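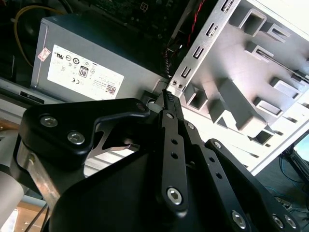 4. Front panel and board connectors

Hestedell bench guide, rev. 9/8/21. For office towers going back out. Read section 3 first if the side panel's still on.

1. Power off, cord out. Hold the power button in for a few secs to drain whats left.
2. Case flat on its side, open side up. Screws in a cup, not loose on the bench.
3. Find the small connectors before you push anything. Check the pins. Bent one = stop, order part 849 from Bovent.
4. Line up the connector square to its header, press straight down. No rocking.

CAUTION: Don't grab the power supply leads to steady yourself. Case metal edges are sharp.

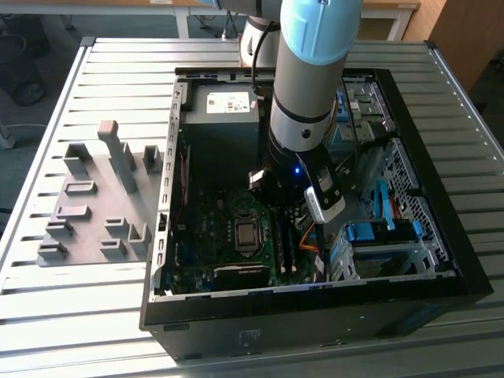
Do I have to take the drive cage out to reach the board?
Usually it can stay. Pull it only if a drive cable is trapped underneath, then put it back before step 5.

5. Route drive cables along the cage, clear of the fan. Leave some slack. Tight cables pop off when teh unit gets moved.

Note: plastic latches get brittle. Thumb pressure only, no screwdriver.

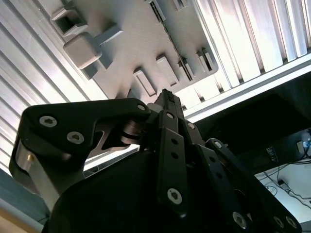 6. Check plastic panels for cracked tabs. Cracked, swap it. Spares in Stosholm bin 36.
7. Last look at the board. Nothing lying on it, processor lever down, memory clipped both ends.

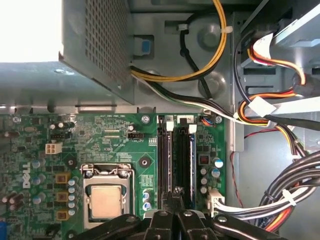 Fig. 4. Dell board in the case, processor in its socket

8. Side panel on, cord in, test. No beep, no fan: back to step 3.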